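Druvano open day, Wudley

I drove out to the Druvano packaging open day in May expecting to be sold something, and I was, starting in the parking lot. The banner promised "the last bag your kitchen will ever need." Entry was free, parking was not.

The main hall had 178 stands according to the map. I gave up on the back rows, which were mostly shrink wrap and tape. Tallari had the biggest crowd, for a vacuum box that costs more than my fridge did. The man running it told us greens stay crisp for weeks. I asked whose greens and got a leaflet.

I spent longer with the reusable zip bags, which was the reason I went.

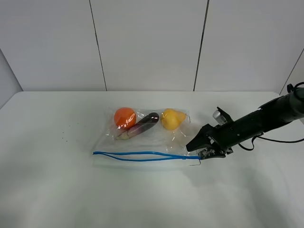 My problem with reusable bags has always been the closure. Kwan says theirs is good for over 1000 openings, a figure I'd like to see someone prove with wet hands and a bag full of soup. A slider is easier to grip than a plain press seal, I'll give them that. But toy fruit is a very polite thing to put in a bag. An orange one, an eggplant and a pear lie in a nice row with the blue zipper still partly open, and that tells me nothing about whether a real pear would bruise or a real eggplant would sweat. The film was wrinkled, too, and I'd want to know how those creases wash out.

A pack was 129 at the show price, 200 otherwise. I didn't buy one. The coffee near the exit was decent and the line for the restrooms was long.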